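From: Clotilde Vasseur
To: Bradstead supper list
Date: November 7, 2019
Subject: Re: [supper] Driratano, worth the trip?

Anjana Sivakumar wrote:
> Has anyone eaten at Driratano since they changed the menu in October?
> My parents are visiting and my father does not eat meat. We liked Iro
> last year but it was very loud and he could not hear us. Also, is it
> true that they do not take bookings for small tables?

Dear Anjana,

I went there with my sister two weeks ago, so I can answer most of this. They do take bookings for small tables, but only by telephone and only for the early hour. We were seated at once and the room was quiet enough for talking. When we left it was fuller, and I would not promise you the same later in the evening.

For your father there are seven dishes without meat. I had the flat noodles with eggplant, which I liked very much, and the white beans with sage, which needed salt. My sister took the duck. She found it a little dry, but the skin was very good. Please ask about the soup before you order it, because the waiter told us that the broth is made with chicken although the menu does not say so.

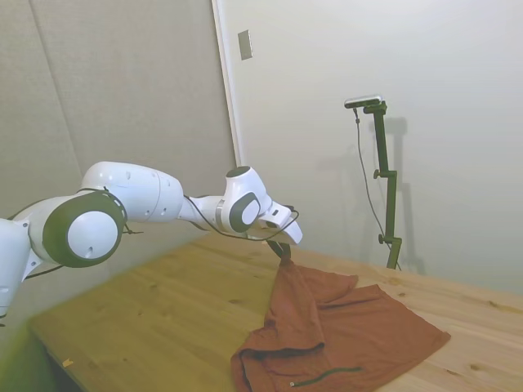 White arm and cable over a light wooden table.

About the price: we paid 100 dollars for two persons, with one glass of wine each and one dessert with two spoons. In my opinion this is correct for the quality, but the portions are not big. If your parents are hungry after the travel, take also the bread. It is charged apart.

Compared with Iro, I would say that the cooking is more simple and the service is more kind. Fan is still my favorite in Bradstead for vegetables, but the stairs there are steep and you did not say if this is a problem for your mother.

The number 254 bus stops almost in front of the door. If you come by car, do not use the lot behind the bakery, they gave my neighbor a ticket there.

Please write to the list what your father thinks of the noodles.

With kind regards,
Clotilde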